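What the Open Day Didn't Show

Aug 16, 2026

I drove 40 minutes to Odgate for the Modus open day because a friend on the parents' email list said I was being unfair. I have written twice in this column that household robots are a product in search of a customer, and she thought I should at least go look at one. So I went and looked.

The morning started with slides. Leandro Troncoso, who runs the home program at Modus, told us that a machine able to tidy a kitchen is close. He had a chart. I have been to enough of these events to distrust any chart whose line gets steeper just past today's date, and I wrote "November?" in my notebook when he said a version would be in family homes before winter. When I asked which November, he laughed and took the next question.

After that came the robot arm, bolted to a bench, moving plastic cups from one tray to another. It did this well. It did it well for the whole 7 minutes we were allowed to stand there, with the same cups and the same trays. A boy near the front asked if it could pick up his hat. The answer was that hats were not part of today's program.

The part I had not expected was in a different building, a set of furnished rooms where people do chores with a gripper held in one hand. There's no robot in the rooms. You squeeze, the fingers close, and a camera on the tool records what you did. Later, that recording becomes a lesson for a machine. Visitors could watch and, if they signed a form, have a try.

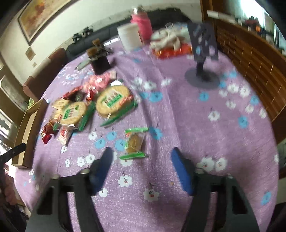
The hand-held gripper at the snack table, with a wrapped cookie between its blue pads and the crackers beyond it.

I'll admit this held my attention longer than the arm did. Feng-yi Shek, who was working the table, has the job of picking things up and putting them down again, hour after hour, so that a machine might someday do it worse. She was friendly about it. A good session, she told me, is 700 recordings across the whole crew, and on a slow day they get nowhere near that. I asked what she found hardest. Wrappers, she said. They slide, they crinkle, and they never lie the same way twice.

I took my turn and I was bad at it. My own fingers know a cookie wrapper without being told. Through the gripper I pinched at the air, then pushed the packet a couple of inches across the tablecloth, then got it by one end and dropped it. It was a strange feeling to be fifty-eight years old and clumsy at snacks.

My trouble with all this has less to do with the engineering than with the sales talk. In the first building we were told that the machine is learning to help around the house. In the second we could see who is doing the learning and who is doing the helping, and at the moment both of them are Feng-yi Shek. I would have liked one slide on that. How many people are in those rooms? What are they paid, and what happens to the job once there are enough recordings? I put all of this to Troncoso over the coffee urn and got a polite answer about "growing the team."

People who disagree with me will bring up my neighbor, Mrs. Yusof, who has bad hands and would be glad of anything that could open a packet of crackers. I would be glad for her too. But she could use that help this week, and the home aide service in Esgate has a waiting list of 30 names. A fraction of what was spent on the lobby alone would put a dent in it.

I may go back next year. If the boy's hat gets picked up, I'll say so in print.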